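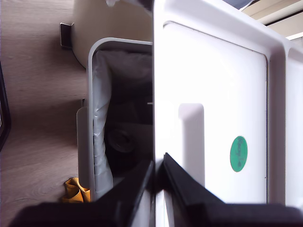

Can a machine already take over the small jobs at home, like the bin, the fridge and the jars?

It can do parts of them, slowly, and for most households it is still quicker to do them by hand.

On this page we collect tips for the home and the small workshop, and many readers in Eltby have written to us about home robots. I have tried to sort what I know by chore. A floor robot is an old thing by now and I leave it out. I mean a machine with fingers, which must pick up, open and close.

Bins and lids

To lift a lid is a simple movement when the lid is light and stands always in the same place. The difficulty comes with the bag. A thin bag folds in a different way each time, and a gripper must find the edge of it and pull without making a hole. If you want to prepare your kitchen for such a machine, or only make your own morning easier, do these things:

Choose a bin with a stiff rim and a lid with a clear handle.
Use bags one size larger, so that the edge folds well over the outside.
Put a coloured sticker on the recycling bin, at the same spot on every one you own.

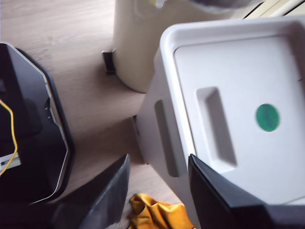 The floor next to the bin should also be kept free. A cloth that lies in the way is nothing for a person, who pushes it aside with the foot. For a machine it is one more object that has to be recognised, and cloth is among the hardest, for it has no fixed shape. In my house I hang cleaning cloths on a hook at knee height, and this has cost me almost 5 minutes with a drill.

Jars, tins and other round metal

Shiny metal is a problem of light. Cameras do not like a bright window, and a polished lid throws the window back at them. The Kerno workshop, where they make small shelves, had the same trouble with an arm that should sort metal caps: out of 400 caps it left 13 on the table, most of them in the afternoon sun. They hung a thin white curtain and after this it went better.

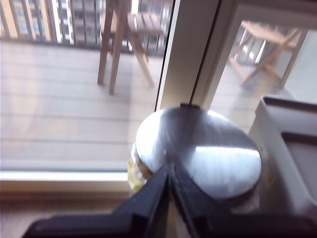
A curtain helps people too, by the way. Keep the jars you use daily away from the glass door, and do not close them tighter than necessary. Opening a tight screw lid needs two hands which work together, and this I would not yet expect from a machine at home.

The refrigerator

A door is easier than it seems. The hinge guides the movement, and the machine has only to follow. What is behind the door is harder – packages lean on each other, and when you take one, another comes down.

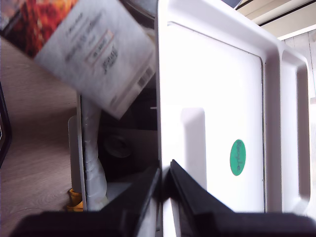 So stand flat packages upright in a narrow tray, with the printed side to the front. Do not fill the shelf completely. Leave the width of a hand between the groups, and put round things in a box where they cannot roll.

What it costs

The simple arm from Meinecke was offered to us for 910 euros, without the cameras. Gidia rents a larger one by the month, but you must first clear a table for it. I have ordered neither. For now I bought the narrow trays and the curtain, and I will write again in September when I have tried the Gidia arm at a friend's kitchen.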